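Week 6 -- color in product design (Olton reader, ch. 3)

Hue, value, saturation. Know teh difference. Bright plastic tableware = high saturation, easy case.
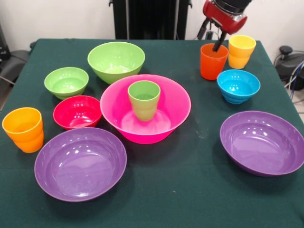
Complements
Red/green, purple/yellow. Side by side each looks stronger. Try it on cloth first.
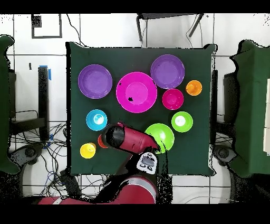
Several of you asked whether purple counts as warm. Depends on its neighbor -- see p. 74.

Value next. Squint, hue drops back.
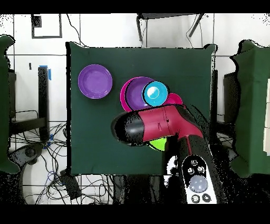

Then do the gray scale, 40 swatches, due Wednesday. Bring sissors.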